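Wanted: people who don't believe in meal plans

Mimum is looking for home cooks to take part in a study of weekly meal planning. You've heard the claims. Plan your dinners ahead and you'll save money, waste less food and stop arguing at six in the evening. We've read a stack of articles saying so, and most of them were written by people selling planners.

So we want to check. Half of you will follow a written plan, half will carry on as usual, and everyone will keep receipts and note what gets thrown out. If the plans make no difference, we'll say that in print.

Who can apply

Adults who cook dinner at home most nights. You can live alone or with a crowd. We'd like doubters, and we already have plenty of fans. Please don't apply if you sell meal kits, diet plans or kitchen apps.

What you'd do

Keep a food diary through October. It's dull - we tried it ourselves. You'll also have two phone interviews with Csenge Kiss, who will ask what you skipped and why.

Your own pots and pans will do. A pot, a frying pan and a spatula cover nearly everything on the plans.

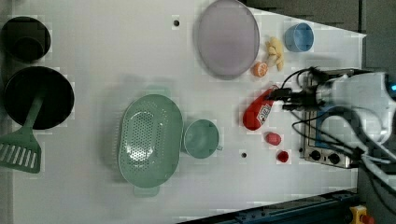

Pay and how to apply

We pay up to 1000 dollars, depending on how many weeks you finish. No vouchers, no "exposure."

Write to Svyatoslav Palamarchuk at Mimum, Room 1539, Udov. Tell us what you ate last night and one piece of kitchen advice you think is nonsense.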